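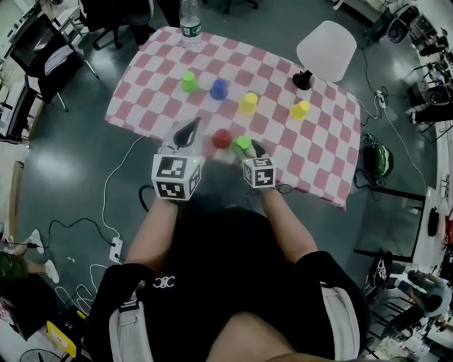
Every spring the same argument comes round about regional enterprise grants, and every spring it is settled the same way. A firm promises jobs, a council finds the money, and the two sides have their photograph taken. I have no quarrel with the photograph. My quarrel is with what gets written into the agreement, and with what is left out of it.

Take the Brellow grant. The town offered a package to Homis, a packaging firm, on the promise of 120 full-time posts. By the end of the second year there were 76. The firm blamed energy prices, and it may well have been right. But the agreement had no clause for a shortfall, so the full sum was paid, and the difference came out of the same budget that mends roads and keeps the library open on Saturdays.

Supporters say that 76 jobs are better than none. That would be a good answer if none had been the alternative. Homis already had a lease on its site before the grant was discussed, and its own planning application spoke of taking on staff in any case. Some of those people would have been hired with or without our help. We cannot say how many, as the council never asked.

Evanthia Manolakis, who sat on the scrutiny panel at the time, put a fair point to me. Small towns compete with one another, she said, and a town that attaches conditions will lose out to one that does not. I accept that the pressure is real. It is also an argument for towns to stop bidding against each other, and Brellow and Podano could start tomorrow. They share a bus route and a hospital, and half of one works in the other. A job moved six miles up the valley is not a new job.

There are cheaper things to try. Small firms in Brellow wait months for a decision on a change of use. Two more planning officers would help every one of them, including those that will never have a press office. So would evening training places, which were cut in April and have not come back.

If the grants must carry on, pay them in arrears. Release the money as posts are filled and kept for a year, and publish the figures where residents can find them — on the council's front page, say, and well before the next round is agreed. A firm that means what it says about hiring will lose very little by it.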